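To: workplace-automation list
From: Nabil Salameh
Subject: Re: Re: bench cells and the dispensary roster

Ingegerd Bakke wrote:

> We have had two cells on trial at Solberg since June and management
> now wants to move vial handling off the manual benches altogether.
> My question to the list is a narrow one. Has anyone measured what
> the technicians do with the hours that come free, or does everybody
> just report throughput? Our supplier's figures stop at the lid. They
> say nothing on who clears a jam, who signs for it, or what grade
> that person is paid at.

Ingegerd,

We kept a log at Stasaston for this reason, so I can answer part of it. I will leave out throughput, which you already have from the supplier.

The work in question is repeat packs going out to care homes. Before the change a technician picked the vial, checked label against script, capped it, set it down for the pharmacist and binned it after release. The cell now does the picking, the placing and the binning. The label check is still done by a person, and so is release. Capping went to the cell in the first month and came back to the bench in the second, when we found the torque setting that suited the small vials left the large ones loose.

On hours: we logged 800 intervention events over the trial. An intervention is any time a technician stopped what they were doing and went to the cell. The median was 40 seconds at the cell. That looks harmless on a summary sheet. What the sheet leaves out is the walk, the glove change and finding your place again in whatever you had put down. When we timed from the moment the person looked up to the moment they resumed, the median was closer to three times the first figure. I would ask your supplier which of the two they are quoting.

On rosters: the manual bench ran with a pair, one picking and one checking, who swapped at the break. With the cell there is one person, and that person checks for the whole shift. Checking is the part people find tiring. Error reports from the check went up in the last hour of the shift and we put the swap back in, which cost us a good part of the labour saving. Management accepted it, but only after the log was in front of them.

On grade: we lost this one at first. Clearing a jam was written into the technician role as "other duties". Jucélia Assunção took it up with the site and argued that anyone who opens the guard and handles vials mid-cycle is making a judgement on whether those vials can still be released. That is a pharmacy decision and has to be graded as one. It took until the second roster period, and there is now an allowance for those trained on recovery. Nine people have done the training. Two declined and have stayed on the manual bench, which we kept open -- I recommend you keep one as well, at least through the first winter.

Vial size matters more than we expected. The mix on the table at any one time is whatever the scripts call for, and the large and small amber vials do not behave the same way in the grippers.

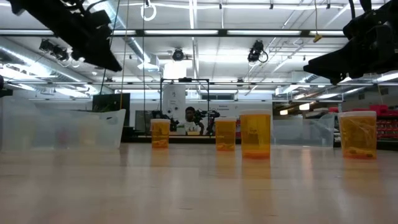 Eilif Brekke has pointed out to me off list that mixed sizes were never the issue at Groson, where they batch by vial before the shift starts, and that we made trouble for ourselves by running in script order. He is right that batching cuts the jams. It also moves the sorting to an earlier hour and gives it to someone on a lower rate, and I would want that counted before calling it a saving. Eilif's own note to me says the sort takes 60 minutes each morning. I do not think that hour appears in the Groson report.

Some smaller points, in no order.

Get the recovery procedure in writing before the cell arrives. Ours came from Pomska as a slide deck and assumed an engineer on site.

Ask who owns the camera recordings. We had it agreed that they are kept for incident review only and are not used for individual performance. The first draft of the agreement was silent on this.

Noise was not a problem. Glare was. The checkers complained about reflections under the overhead lights, and a matte mat at the checking position fixed it.

Log the quiet shifts too. If you only log when there is trouble you cannot tell whether the person was free for other work or just waiting beside the cell. At our site it was mostly waiting, in stretches too short to start anything else.

I can send the blank log sheet. Märta Åberg has a revised version with a column for the walk, and hers is the better one if she is willing to share it.

Nabil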